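Chapter 4
Buying a Pair of Hands

37 shares | 19 comments

Sooner or later every student on this course is handed a brochure and asked what they think of it. The brochure will be glossy. The machine in it will be lit like a sports car, and somewhere near the back, in smaller type, will be the list of things it has been known to do. This chapter is about reading the small type first.

Our specimen is the Trolteck housekeeping kit: two arms, two grippers, a small camera mounted at the wrist and a service plan whose top tier goes by the name of Complete Calm. It is sold in this country by Ondero, who will also train it for you, at a daily rate best read sitting down. The kit's manual runs to 803 pages. The word "bag" has a section to itself, and that section is longer than the one on emergency stops.

There is a decent reason for that. A mug is a polite object. It stays the shape it was when you last looked at it, and the arm can plan its approach like a guest walking up a garden path. A thin plastic bag has no such manners. It folds over itself, lets the colour of whatever lies behind it show through, and presents a new outline each time it is touched. Buyers who have watched a kit stack wooden blocks for a whole afternoon tend to go rather quiet when somebody brings out the bin liners.

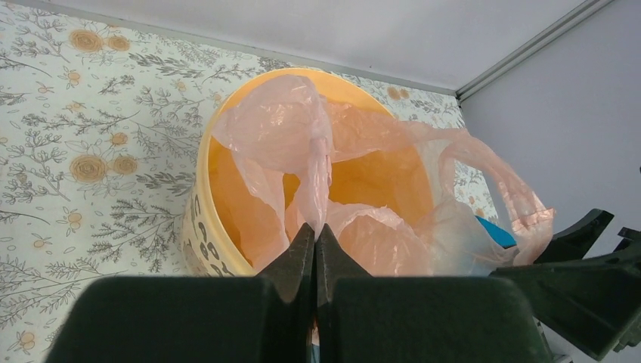 What should a buyer ask to see before signing for a kit like this one?

Ask for the task you want done, using your own bags and your own bucket, repeated until the sales team stops smiling. One good run shows that a good run is possible, and you need to know how often it comes round.

Suppliers have their own views on the matter. The Sturberg report, which Ondero hands out with some pride, scores the kit on bin lining and finds that it passed more than 37 trials. It doesn't mention how many were attempted. Students are invited to spot what is missing before turning to the exercises, and to be kind about it, as the report has very nice charts.

The Ibrahim method, which we shall use for the rest of the chapter, is duller and much more useful. The buyer writes down 4 stages: find the bag, take hold of it, open it, and seat it over the rim. Each stage is scored by itself. A kit that grips well and opens badly will then look like exactly that, instead of like a middling kit with a cheerful salesman. The method also asks who steps in when a stage fails, and how long they are kept from their tea.

4.1 Reading a service plan

Begin with the exclusions. Trolteck's plan covers the arms, the grippers and the wrist camera against ordinary wear – "ordinary" being defined in an appendix that is supplied on request. Gripper tips are listed as consumables, in the same table as the cleaning cloths. Before comparing prices, work out which parts of the kit you would be paying for twice.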